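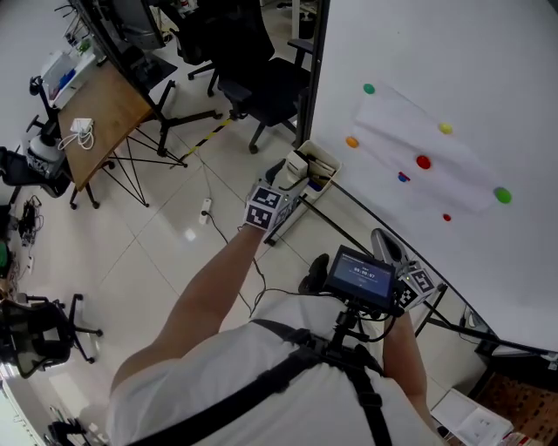 At the whiteboard

Juvwood slant board – three months of calves
Teguh Nair, January 24, 2024

Quick one, meant to do it before Christmas. Didn't.

So. The Juvwood. It's a slant board. You stand on it, toes up, heels down, and your calves complain. Or you turn round and do squats off it. Made by Gostia, who until lately I only knew for yoga blocks. Cost me £40 posted. Paid for it myself, no freebie, no discount code at the bottom.

Why I wanted one. Left Achilles, grumbly since May. Not injured exactly. Stiff for the first few steps out of bed, stiff again if I sat at my desk too long, fine once running. Bit of calf work was suggested, heel drops and so on, and I'd been doing them on the bottom stair. Bottom stair is carpeted. I also live with people who want to use the stairs.

For context, I ran 2,182 km last year, mostly easy, mostly on road, one track session a week with the Dronau lot. Not fast. Not heavy either. If you're coming back from a proper tear go and see somebody who knows what they're doing, I'm just a bloke with a board.

Out of the box
Two flat pieces, a hinge, a prop at the back that drops into slots. Four screws, and a small key to do them up with. Took me one cup of tea. The instructions are a single folded sheet and the English on it is fine, but the drawing has the prop the wrong way round. I followed the drawing. Had to undo it all. If your board rocks when you first stand on it, that's what you've done, flip the prop.

Five angles. The lowest is hardly anything, the steepest is a lot. I still can't hold the top one for a full minute without leaning forward and cheating, and I've had it since October.

Grip
Gritty black strip on the top, like you get on the edge of steps outside. Very good in trainers. Good in socks. Barefoot it's scratchy and I wouldn't do many reps, it took the skin off the side of my big toe in the first week. I put an old tea towel over it for a while but that slides, so don't do that. Socks.

Underneath there are rubber feet. Fine on lino, fine on the garage floor. On laminate they creep. Not loads, but by the end of a set I'd be an inch nearer the fridge. A yoga mat under it sorts that out completely. One of the feet came off in December and I glued it back on. Gostia did answer my email, two days later, and offered to send a spare. It hasn't come. Will update if it does.

How I've been using it
Morning: kettle on, second angle, straight legs, hold. Then bend the knees a bit and hold again, you feel that lower down. That's it. Done by the time the tea's made.

Evening, three times a week: slow heel drops, both feet up, one foot down. Started with just me, now with a rucksack with some books in. Then squats with heels up on the high side. I hate these. They do get your knees working in a way that my normal lazy squats dont.

Before track: nothing. I tried the steep setting straight before a session of 800s and my legs felt like they belonged to someone else for the first two reps. Won't do that again. Long holds are for afterwards or for a different part of the day, for me anyway.

Did it help
Probably? The morning stiffness has mostly gone. Left side still knows about it after a long hilly run but it's down to a mutter. Thing is, I also changed shoes in November and stopped doing back to back hard days, so I can't hand all the credit to a plank on a hinge. What I can say is that I've done the exercises. Done them nearly every day, where on the stairs I managed maybe twice a week. The board lives next to the kettle, I trip over it, I stand on it. Most of the value is in that I think.

Ankle bend has got better too. I do the knee to wall thing, foot flat, see how far back your toes can be. Left used to be well behind right. Now there's a thumb's width in it.

Compared with the other one
Before buying I borrowed a Szczepańska wedge off a clubmate for a fortnight. Solid foam block, one angle, lighter, half the price. Nice thing to travel with. Soft under the heel though, and you sink in when there's any weight on your back, so the angle changes as you go. Single leg on it felt wobbly. For plain stretching in a hotel room I'd have the wedge. For loading, the Juvwood, easily.

I also tried the books-under-a-chopping-board method. Please don't.

Moans
The prop. You have to lift the whole top to change angle and it drops on your fingers if you're not paying attention. Twice now. A catch of some sort would fix it.

It's narrow. I take a size nine and with both feet on there's not much room either side. Big feet, wide stance, you'll be hanging over the edges. They do a larger one but it was out of stock every time I looked.

It creaks. Has done since about week three, on the two steeper settings. Tightened the screws, still creaks. Doesn't seem to mean anything, the hinge looks fine, but at six in the morning it's loud and I've had comments.

And the finish on the edges is a bit rough. Ran some sandpaper round the hand hole. Small job, shouldn't of needed doing at that price.

Good bits, quickly
Folds flat, goes behind a door. Doesn't feel flimsy with me and a rucksack on it. The angles are printed on the side so you can actully see what you're on. Wipes clean. Handle hole is in the right place for carrying it.

Who for
Runners who keep being told to do calf work and keep not doing it. People with no handy step. Anyone who wants heels-up squats at home and is bored of balancing on a pair of small plates.

Not for you if you already have a gym with one in the corner, or if you only want a stretch now and again – a kerb does that for free. And if calf stretching makes your Achilles worse, right down at the heel bone especially, leave the steep angles alone until you've asked someone. One of our group was made a good deal sorer by dropping below flat and had to go back to raises off the floor. His physio wasn't surprised.

Score
Four out of five. Would've been four and a half without the rubber foot.

Later on I'll try to do the Gostia roller as well, it's been sat in the hall since New Year still in its wrapper. Questions in the comments, I do read them, just slowly. Off out now before it gets dark.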